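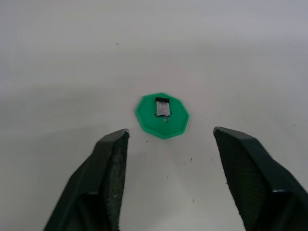

Cellow Releases Seron, a Teleoperation Recording Package for Two-Arm Workcells

HOVSIDE — Cellow has released Seron, a software package for recording manipulation tasks performed by remote control on two-arm robot stations. The first version is available in September to existing Cellow customers.

With Seron, an operator drives both arms through a task while the software logs joint positions, gripper opening and camera video against a single clock. Each run is stored as one episode. Episodes can be trimmed, labeled or rejected at the station before export.

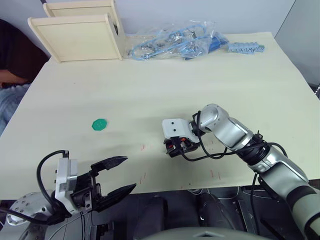 During development, operators at the Hovside lab recorded 1,175 episodes covering four tabletop tasks with small parts. Part positions were changed between runs. Episodes with dropped parts were kept and labeled separately — customers may include or exclude them at training time.

Seron supports two operators per station, working in turns, with separate calibration profiles. Hand-guided recording, in which the arm is moved directly by its wrist, is planned for version 2.

Pricing and hardware requirements are available from Cellow on request.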